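Pedido 246 – Estimativa de pose do punho salta quando a garra fica parada perto da superfície
Projeto: Plitero
Componente: Corkau (localização visual-inercial)
Aberto por: Benedicta Quaye
Responsável: Li-hua Lam
Data: 8 de setembro de 2020
Estado: em observação

Descrição do problema (Benedicta)

Olá, Li-hua, e desculpa desde já o tamanho da mensagem, mas prefiro contar tudo de uma vez do que andarmos uma semana a trocar perguntas. Desde que passámos para a versão nova do Corkau, as trajetórias gravadas com a garra de mão saem com saltos na posição. Não são saltos enormes, mas veem-se bem no visualizador: a linha vai muito direitinha, a pessoa para um instante antes de fechar os dedos, e de repente a pose desloca-se para o lado e fica lá. Quando o movimento recomeça, o resto da trajetória vem todo desviado.

O que me custa é que isto aparece quase só nas tarefas de dobrar e apanhar tecido. Nas tarefas de bancada, com a mesma garra e a mesma calibração, não consegui reproduzir uma única vez. Já troquei o cartão de memória, já reiniciei o serviço de sincronização e já voltei a correr o processamento a partir dos ficheiros em bruto – o resultado é sempre igual, até ao mesmo fotograma, e por isso estou inclinada a achar que é do software.

No registo aparece isto, sempre um bocadinho antes do salto:

[corkau] aviso: pontos seguidos abaixo do mínimo
[corkau] aviso: a usar região de reserva
[corkau] info: pose relocalizada, confiança baixa

Primeira resposta (Li-hua)

Olá, Benedicta! Não peças desculpa, mensagens assim poupam-me imenso trabalho. A parte da "região de reserva" chamou-me logo a atenção. Quando o Corkau fica com poucos pontos para seguir, alarga a zona da imagem onde os procura, e na versão nova mexemos precisamente nessa lógica. Podes fazer-me três coisas, com calma?

Primeiro, confirma qual é a máscara que está a ser carregada. No arranque deve aparecer uma linha com o nome do perfil. Depois, manda-me um fotograma de uma das sequências onde o problema acontece, de preferência perto do aviso. E por fim corre o diagnóstico com a opção de guardar os pontos, para eu ver onde é que ele os está a ir buscar.

Resposta (Benedicta)

Perfil: "tomix_padrao". Confesso que nem sabia que havia outro. O diagnóstico ficou na pasta partilhada, dentro de saltos_tecido. Reparei numa coisa ao abrir o ficheiro dos pontos: há um grupo deles que praticamente não se mexe durante toda a sequência, mesmo quando a garra anda de um lado para o outro. Não sei se é relevante, mas achei estranho. 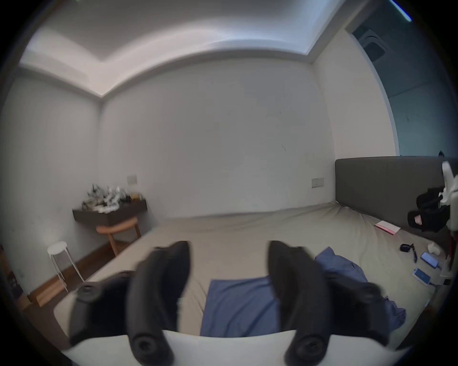

Também experimentei baixar o limite mínimo de pontos, que estava em 60, a ver se ele deixava de entrar na região de reserva. Os avisos desapareceram, mas a trajetória ficou pior, com um tremor constante, e voltei a pôr tudo como estava. Se houver outro valor que queiras que eu tente, diz-me, que tenho as sequências todas separadas e é rápido repetir.

Análise (Li-hua)

Muito obrigada, o que me disseste dos pontos parados era mesmo a pista que faltava. São pontos sobre a própria garra. Os dedos pretos ocupam uma boa parte do campo de visão, e os botões redondos das articulações têm cantos e contrastes que o detetor adora. A carcaça branca, com aquele contorno curvo em baixo, também ajuda à festa. Como tudo isso viaja junto com a câmara, o Corkau vê pontos imóveis e conclui, com toda a razão do ponto de vista dele, que a câmara está parada.

Numa bancada cheia de coisas há tanta textura no fundo que esses pontos são postos de lado na verificação geométrica. Num quarto como este já é mais delicado: o lençol é claro e só tem umas rugas suaves, a parede do fundo é quase lisa, o teto idem, e a cabeceira cinzenta oferece muito pouco. Os objetos pequenos estão juntos do lado direito e há outro amontoado na prateleira, à esquerda. Pelo meio fica o pano azul, que é deformável e que eu nem queria que contasse para a pose, visto que é a coisa que se vai manipular.

Há ainda um segundo fator. A lente é muito aberta e o círculo escuro à volta da imagem tem um bordo escuro. O perfil padrão corta esse bordo, mas a região de reserva ignora o corte. Fui ver as alterações e fui eu própria que introduzi isso, ao juntar as duas funções de máscara numa só. As minhas desculpas, Benedicta, e obrigada pela paciência.

Passos para contornar o problema

1. Atualizar o Corkau a partir do ramo "abubakari". A região de reserva passa a respeitar a máscara.
2. No ficheiro de configuração, trocar o perfil "tomix_padrao" por "tomix_garra". Este exclui os dedos em todas as aberturas, mais a carcaça e o bordo circular.
3. Repor o mínimo de pontos em 60.
4. Subir o número máximo de pontos por fotograma de 800 para 1.000. Com a máscara maior, convém deixá-lo procurar mais no que resta da imagem.
5. Apagar a pasta de cache antes de reprocessar. Se ficar lá, ele reaproveita os pontos antigos e parece que nada mudou.

Não é preciso recalibrar a lente, os parâmetros de distorção estão bons.

Resposta (Benedicta)

Segui tudo pela ordem indicada e, claro, esqueci-me do passo 5 à primeira, de maneira que estive um bom bocado a olhar para gráficos exatamente iguais aos de ontem. Depois de apagar a cache, a diferença é da noite para o dia! As sequências de apanhar o tecido saem contínuas e a pausa antes de fechar os dedos aparece como deve ser, uma linha quieta que depois continua.

Ficou-me uma sequência teimosa, a última da pasta. Já não há salto, mas vê-se um desvio lento enquanto a garra está muito em baixo. O registo não dá nenhum aviso. Deixei-a marcada com "rever".

Resposta (Li-hua)

Vi a tua sequência teimosa. Aí é outra história: com a garra tão perto do lençol sobra mesmo pouca coisa fixa para seguir, e a estimativa fica muito entregue à unidade inercial. Vou abrir um pedido à parte para o ajuste dos pesos, que quero ter fechado até dezembro. Até lá, sugiro que não uses essa para treino e que mantenhas as outras.

Deixo este pedido em observação enquanto reprocessas o resto do lote. Se voltar a aparecer "pose relocalizada, confiança baixa", cola aqui as linhas do registo e o nome do perfil.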